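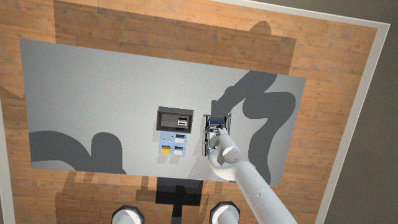 Ticket 234
Project: Tamia (student assembly team, two-arm cell)
Component: pick from bin, place on fixture
Priority: medium
Status: open
Opened: Friday, January 20, 2023

Summary
Right arm stops over the fixture with "goal not reachable" on the place step. Left arm is idle the whole time and throws nothing. Happens in the simulator on the lab machine and on both laptops.

Setup
Scene file is the one from the Gronow branch, with the new fixture position. Motion planner is Illik, default settings. Seed 2381 for every run below unless noted.

Steps to reproduce
1. Load the scene and home both arms.
2. Start the place task from the menu, right arm only.
3. Wait for the approach move to finish.
4. Planner returns the error on the descend move. Log line is "descend: no solution after 14 attempts".

Expected: gripper goes down to the place height, opens, backs off.
Got: gripper holds at approach height until the timeout.

Log, first session
Ran the task 14 times. Failed 9. When it fails it always fails on descend, never on approach. Changed the speed limit from full to half, no difference. Put it back.

Turned off the left arm's collision shape. Still fails, so the two arms are not blocking each other. Turned it back on. 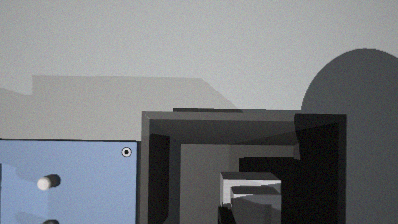
The close camera turned out to be useless for checking place height. It is set too low and too near, so most of what we get is side walls and backdrop. In the saved view the two gray blocks inside the dark box run out of the bottom of the picture, and you can't tell how far anything is from the floor of the box. We had been using this view to decide whether the target was right. Please stop doing that. Use the pose readout in the side panel until the camera is moved. I opened a separate ticket for the camera.

Log, second session
Printed the target pose before each descend. In the failed runs the target height is lower than in the good ones. The x and y values match to the last digit. So the planner is being asked for a spot inside the fixture, and it is right to refuse.

Checked where the height comes from. The task script reads it from the fixture file, then adds the part height from the parts list. In the failed runs the part height comes back as zero.
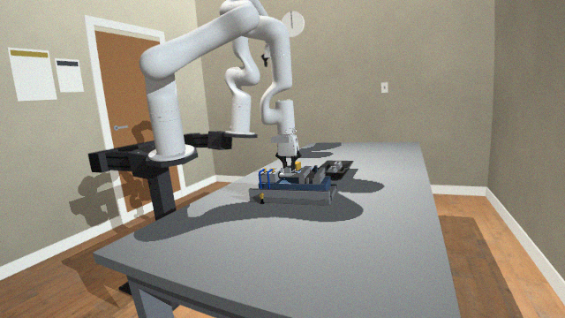
The parts list is loaded in a second thread. If the task starts before loading is done, the script gets the default value, and the default is zero. That explains why the lab machine fails more often than the laptops. It reads the list from the shared drive.

Tried adding a wait at the start of the task. Ten runs in a row with no error on the laptop. On the lab machine it still failed once, so a fixed wait is not enough.

Proposed fix
- Block the task start until the parts list reports loaded.
- Remove the zero default. If there is no height, raise an error with the part name in it.
- Log the part height next to the target pose.

Not fixed by this
- The planner message. "Goal not reachable" is correct but doesn't say which link or which object. We lost most of a session on it.
- The home pose of the left arm. It works, but the Gronow branch and main have different values and someone has to pick one before the merge.

To do before closing
Rerun on the lab machine with the shared drive mounted, same seed, then with the seed off. Update the setup page in the class wiki, which still says to start the task right after loading the scene.
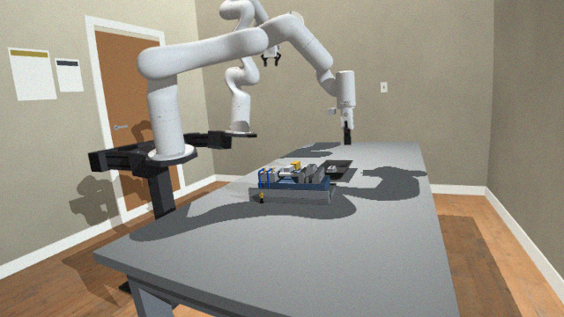 Stüber replied: I'd go ahead with the first two points, but keep the log line out of the main log or it will print on every step. Put it in debug. Also check the pick script before you close this, because it was copied from the place script and probably reads the part height the same way. If it does, the grasp height is wrong too and we just haven't noticed.

Checked. Pick script has the same read on line 234 and the same default. Changed both scripts to use one shared function. Part height now goes to debug only.

Reran place on the lab machine, drive mounted, 14 runs, no failures. Seed off is still to do. Pick has not been rerun yet.

Status changed: open to in progress
Left arm home pose moved to its own ticket.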